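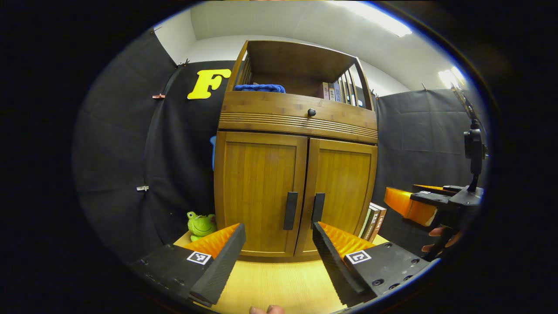 What does it cost to put together a second pair of hand-held grippers?
Our answer was 274 dollars a pair, once we counted the things we forgot the first time.

That number took most of the semester to reach, and we're pretty proud of it! Our team (Veronika Schwaiger, Jairo Arango and Marta Hutsuliak, with Reto Kuster advising) started out with a parts list that came to 142 dollars. It had filament, screws and the printed markers on it. It did not have spare finger pads, shipping from Gitton, or the second set of mounts we ordered after drilling the first set wrong.

Shipping was the big surprise. Gitton charges per order, so our four little orders cost far more than one big one would have. Marta made a spreadsheet with a column for "how long can we wait for this," and after that we ordered in batches. Lead time from Eken was 12 days. We had planned for five.

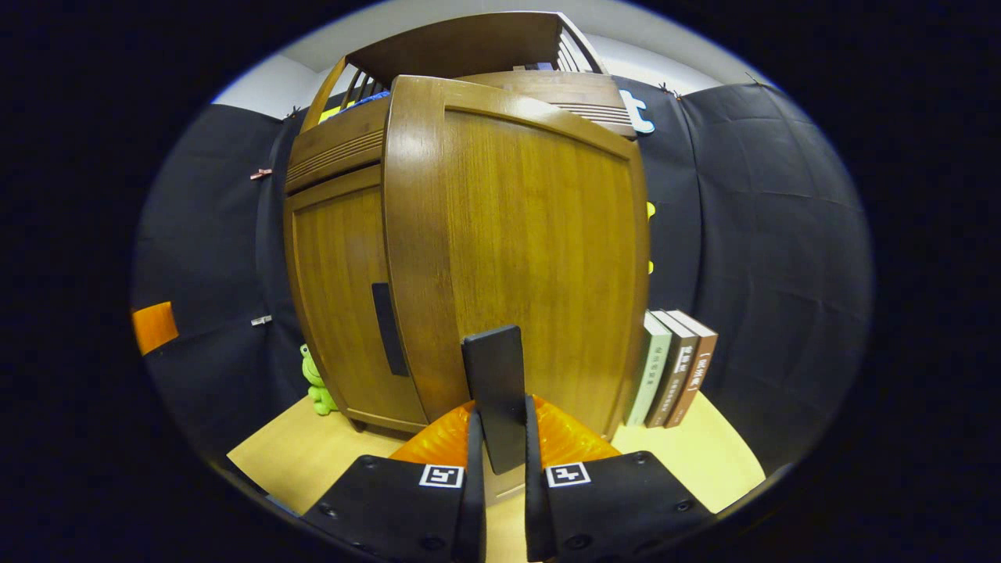
We also argued a lot about spares. Jairo wanted two of everything. Veronika wanted spares only for the parts that touch objects, and we ended up going her way, plus one extra mounting plate. Pads are cheap and screws are cheaper, so we filled a drawer with both. Cameras are the expensive line and we have no spare for those, which still makes us nervous.

For next semester we're asking for 14 hours of print time on the Ostmont printers, booked up front, and one more pair at the 274 price. Burgi Sutter in the print lab has looked over our request and wants the filament listed by weight, so that's Sunday's job. We would also love to get a quote from Gruber on cut plates, just to see how it compares with printing them ourselves.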